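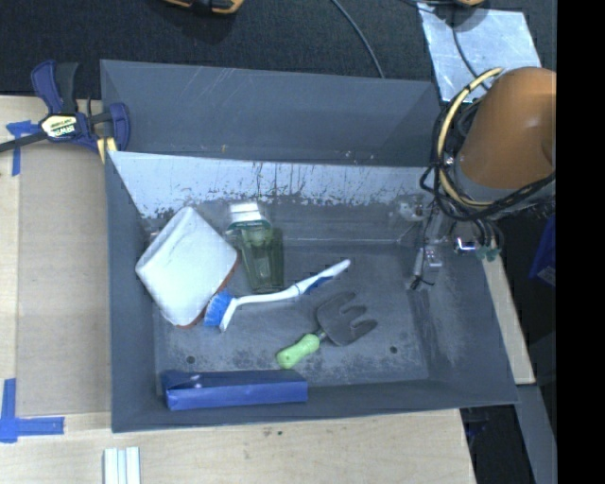 Can a machine tidy up a bin of household stuff without me standing there?
Not for a whole shift, at least with our setup. It gets through a fair bit and then wants a person.

Ticket 435, Stalla picking cell
Opened 7/19/24 by Wilmer Cuadros

Hi all, me again! Ran 51 picks on the Trummer software this morning and 19 came back as "no grasp." The dish brush is the worst of the lot (it goes for the bristles every single time, drives me nuts). The garden fork is hit or miss, and the bottle is fine.

Tried so far: restarted, redid the calibration, went back to the February settings. Those were a little better on the fork, same old story on the brush.

Could somebody at Madier send me the handle-first profile? Leaving this open until I've tried it.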